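Brumside, 21 March 2023

Griffiths to Move Packing Supply Operations to Larger Site in Prekness

Griffiths, the family-owned distributor of packing and mailroom supplies, announced today that it has signed a long-term lease on a larger warehouse and trade counter in Prekness. The company will move its operations from its present Brumside address in stages and expects to complete the transfer by the end of December.

The new building will bring stock, order picking and customer collections under one roof for the first time since the company outgrew its original premises. Griffiths currently divides its goods between a main warehouse and an overflow store on the other side of Brumside, an arrangement that requires a daily van run and has often delayed orders containing items from both locations.

"Our customers have been patient with us, and they deserve a better service than a split site allows," said Alun Lougher, managing director of Griffiths. "A small business that runs out of tape on a busy morning needs to know that it can drive to us, park, and leave with what it came for. The Prekness building lets us offer that on every working day of the year."

All 190 of the company's current trade account holders will receive a letter setting out the schedule for the move, the new collection address and the date on which their accounts will transfer. Account numbers, credit terms and agreed prices will not change. Standing orders will be carried over without any action on the part of the customer.
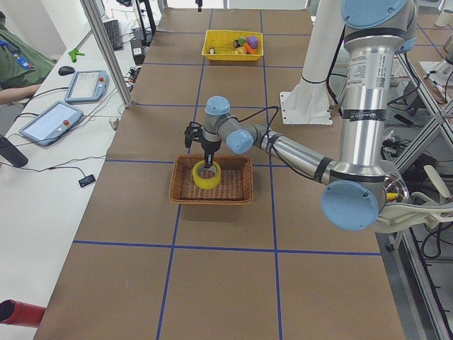
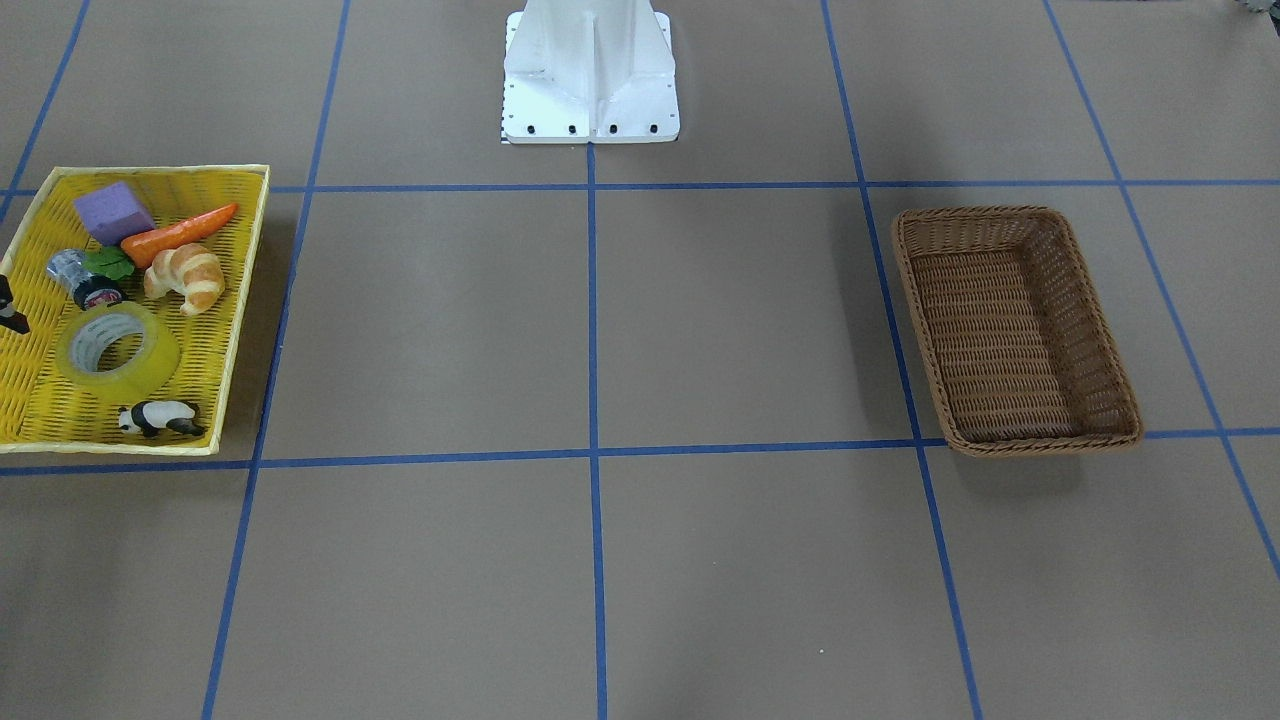

The relocation will take place in two stages. Bulk goods, including cartons, paper rolls and mailing bags, will move first. Tapes, labels and small counter items will follow once the new shelving has been inspected and signed off. The Brumside trade counter will stay open during both stages, although customers who need large quantities are asked to call ahead in the final weeks, when stock at the old address will be limited.

Griffiths has also confirmed that no jobs will be lost as a result of the move. Each member of the present staff has been offered a position at Prekness on existing terms, and the company will pay a travel allowance for the first 14 months to employees whose journey to work becomes longer. Five new positions will be created in order picking, customer service and local delivery. Details of these openings will be posted at the Brumside counter and on the company's website later in the spring.

Along with the move, Griffiths will introduce Flulline, a scheduled delivery service for trade customers in Brumside, Prekness and the villages between them. Under the service, a customer selects a regular delivery day and may change the contents of an order until noon on the working day before. Empty cartons in good condition may be handed back to the driver for reuse – a request that customers have made many times in recent years.

"Flulline began as a favor to a few shops that could not spare anyone to come to the counter," said Mr. Lougher. "It has been run informally ever since, with a notebook and a good deal of goodwill. The new loading area gives us the room to run it properly and to open it to everyone who holds an account."

Flulline will be offered at no extra charge on orders that meet the company's existing minimum for delivery. Customers who prefer to collect their goods may continue to do so, and the Prekness counter will keep the same opening hours as the present one. Parking spaces will be set aside beside the entrance for vans and for visitors with limited mobility.

The lease on the overflow store will end once the first stage is complete. Griffiths intends to keep a returns point in Brumside after the main warehouse closes and is in discussion with several local shops about a suitable location. A further announcement will be made when an agreement has been reached.

Questions about accounts, deliveries or the timing of the move may be directed to the Griffiths customer office in Brumside during normal business hours. Press inquiries should be addressed to the office of the managing director.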